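**Condensation under shelf finish, slatted bathroom cabinets**

**dremmont_dave** wrote:

Looking for opinions on recoating. The cabinet is wood with slatted sides, oil finish from the maker, in an ensuite with no window. Relative humidity peaks after showers and takes 40 minutes to come back down. The finish has gone tacky near the back of the shelf. I was going to sand and put on a water-based polyurethane. 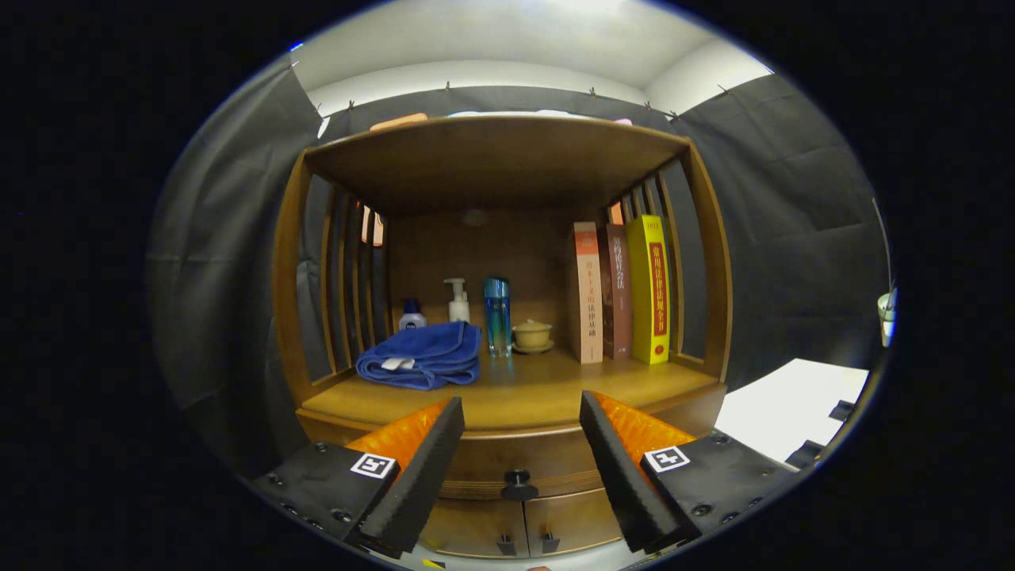 **Dremmont, September 5, 2026**

Should have added that the fan is a Jornitz ceiling unit on a 13 minute run-on timer. Ducted to the soffit. Filter cleaned last month.

---

**slatwall568** replied:

Don't put poly over oil that hasn't cured. Wipe with mineral spirits, leave it 30 days with the door open, then test a patch. Tacky oil usually means it went on too thick. Humidity slows the cure but it is seldom the whole cause.

---

**rirnon_reno** replied:

> Humidity slows the cure but it is seldom the whole cause.

Disagree. A 13 minute run-on with a 40 minute recovery tells you the fan stops well before the room is dry. Extend the timer first. Refinishing before you fix the air is wasted sandpaper.

---

**dremmont_dave** wrote:

The timer goes higher, I just never changed it. Towels live on that shelf too, folded, and I suspect they hold moisture against the wood.
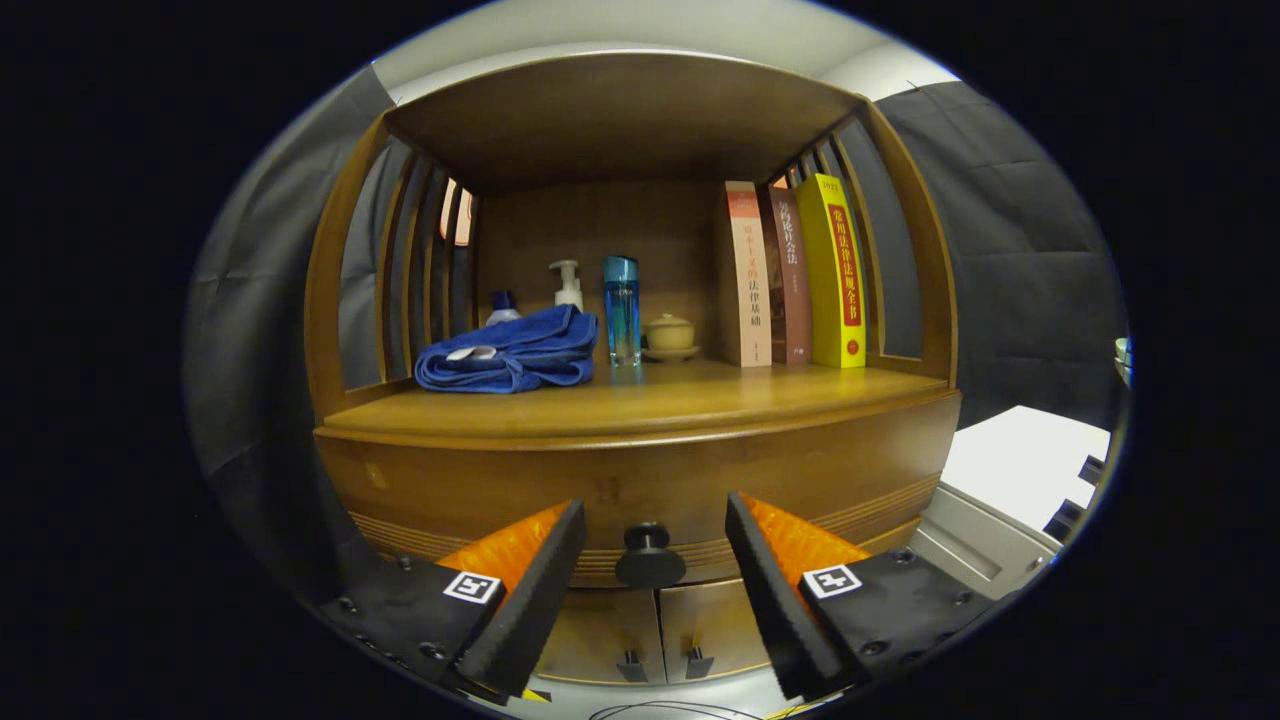
I could move them to a rail and leave the bottles, cup and books. The colour of the finish is fine and I'd like to keep it, so a clear coat is preferred over anything tinted.

---

**slatwall568** replied:

Rail is a good idea. On clear coats, the Jardine hardwax goes over cured oil without a full sand. Poly on slats is a misery, it pools in every corner.

---

**rirnon_reno** replied:

Hardwax marks under standing water. I'd still use poly on the shelf and leave the slats alone. Run-on to 40, log the humidity for a couple of weeks, then decide.

---

**dremmont_dave** wrote:

Timer changed. Spirits wipe tonight. Will post the readings at the end of September.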